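Etine Lirka bookshelf speakers: $200 a pair, and not quite the miracle

Posted 25 March 2023

I've lost count of the budget speakers that were going to "embarrass" something at three times the price. The Lirka is the latest, and the forum noise since November has been so breathless that I bought a pair with my own money instead of waiting for a loaner.

First, the good news. The cabinets are solid for $200. Knock on the side and you get a dull thud, the binding posts take banana plugs without a fight, and the magnetic grilles line up on the first try. The 5-inch woofer is tidy and doesn't make silly noises when you push it. Voices are clear, and spoken radio is a pleasure.

Then there's the bass. Etine's leaflet promises "full-range authority," a phrase I'd like to see retired. What you get is a hump in the upper bass that flatters acoustic guitar and makes a walking bass line sound like one long note. Push them against the wall and it gets worse. I ended up with 27 inches of clear space behind each cabinet, which is a lot to ask of something sold for shelves.
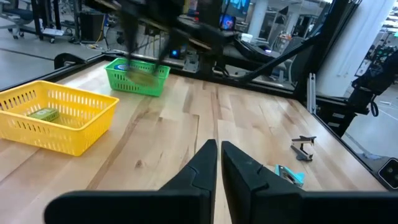
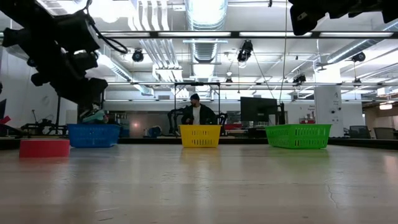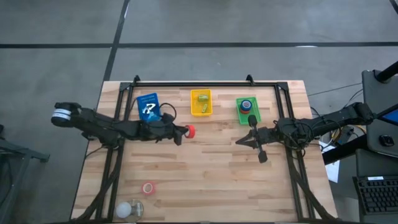
The treble is a matter of taste, and mine says it's too hot. Cymbals have a splashy edge that sounds like detail for the first evening and like a leaky steam pipe by the end of the week. Toeing the speakers out so they fire past your shoulders takes the worst off. Putting the grilles back on helps too, though I suspect the marketing department would rather you didn't.

I ran them from my old Mwakalinga integrated and then from a cheap little digital amp. The Mwakalinga was better, but not by enough to fret over. I also let them play for 13 days before making notes, mainly so that no one could write in to tell me they weren't broken in. If they changed, I missed it.

My friend Mwangi Odera brought over his Brarnumton pair for an evening. They're older, uglier and a bit duller up top, and after an hour of switching back and forth we both wanted to leave them plugged in. He paid less for his, used — make of that what you will.

So would I buy the Lirka again? For a desk or a small bedroom, with room behind them and the volume kept sensible, maybe. For a main system, I'd shop the used listings first. Mine are going in the office, grilles on.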